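# Wirkeck: tape measure and desk-item sorting notes

Home | Files | Card | Changes | Contact

Search this project... Go

A small set of pictures and notes on tape measures in a tray, with ordinary desk clutter nearby. Read the part on limits before you use it for anything.

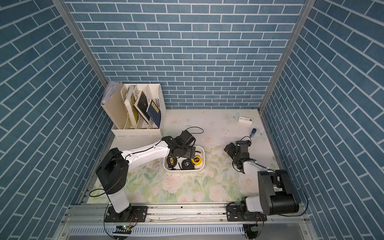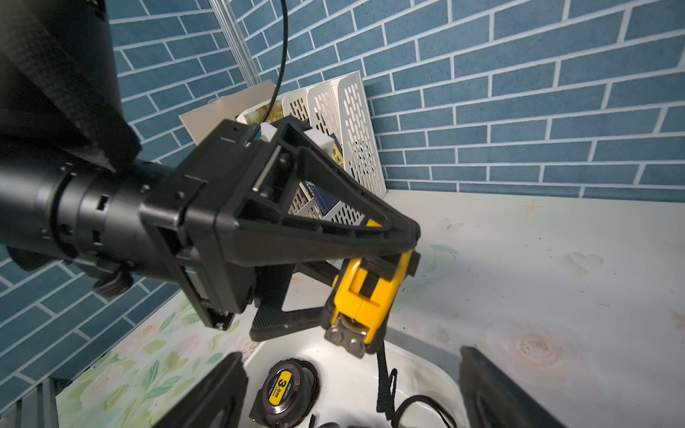
Ugwu, September

## What it covers

Wirkeck is about putting small measuring tools away in a shared work area. The main items are tape measures. The rest is what ends up near them on a desk: a slotted file organizer, papers and folders, books, a small bottle. The tape measures live in a white plastic tray with low walls. One is yellow with a black stripe and a belt clip, and it has a black braided lanyard. Another is black with a round yellow label that reads 3.0m.

I would not call this a survey of tape measures. Four in a tray is a drawer's worth. People have asked whether it "covers hand tools," and it doesn't.

## Files

- `items.csv`: one row per item, 34 rows
- `notes/`: 50 short text notes on where things were put back
- `labels.txt`: the names we settled on
- `old/`: the Trikora list, kept so old links still work

## Naming

The Trikora list had five different names for a tape measure, including "roller" and "meter." All of them are now `tape_measure`. I doubt the old names ever helped anyone find one.

Lanyards get no row of their own. They are noted under the tape measure they hang from. Funmilayo Oyewole argued for separate rows on the grounds that a cord can be in the tray while the case is out of it. She has a point, and the `cord_where` column is the compromise. It is blank more often than I would like.

`tray` and `basin` mean the same thing in the notes. Use `tray`.

The organizer is `file_organizer` whether it holds anything or not. Don't use `bookshelf`.

## Is the tray a good idea?

The plan that came over from Mernow claimed that an open tray keeps small tools tidy. I remain unconvinced. An open tray makes it easy to drop a thing in, and that is the whole case for it. It does nothing about cords. A lanyard coils over whatever is next to it, and then you pick up one tape measure and get two. Several notes complain about this. None of them tests a divider, so please don't cite this project as proof that dividers work either.

Books are a different problem. In a slot wider than the book, the book leans. The Mernow plan counts a leaning book as "put away." We kept that rule so the columns would match, and I still think it is too generous. If you want a stricter one, filter on `upright = yes`.

## Known problems

- The tape length is filled in only where the case shows it. Do not guess the others from size.
- `color` gives the main case color and drops stripes and labels.
- Loose papers are entered as one bundle. The page count is unknown.
- Small items that we couldn't name with confidence are `other_small`. Please leave them that way.
- The notes were written by 4 people with different ideas of "neat." The `neat` column is opinion and should not be averaged.

## Changes

Send fixes as a plain edit to `items.csv` with the row number in the message. Requests for a tidiness score will be closed. We tried one on the Trikora list and it rewarded an empty desk.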